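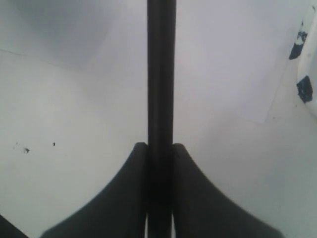

Robot Safety Technician, Fundby site

Girklow is looking for a technician to join the handling team at Fundby. The post is full time, based on site, and starts in February.

Background to the post

Last autumn a gripper on one of our arms let go of a part after a short loss of power. The part fell outside the guarded area. There were no injuries, but the cell was shut for 9 shifts and we found that the same fault had been logged twice before and closed without a repair. We have set up this post to follow such faults through to the end.

What you will do

Test grip force and finger wear on 41 arms at Fundby and Farilbridge
Repeat power-loss tests after every repair and write up the results
Look into dropped parts, jams and unplanned stops
Take a cell out of use if you think it is unsafe. You will not need a manager's approval for this.

What you will need

At least 2 years' work with industrial robots or similar machinery
Sound knowledge of lock-off procedures
Clear written English
A driving licence, as the sites are 52 miles apart

Experience with Padilla controllers is useful. Training will be given if you have not used them.

How to apply

Send a CV and a one-page letter describing a fault you have traced to the Girklow office at Fundby. Interviews include a practical test at the cell.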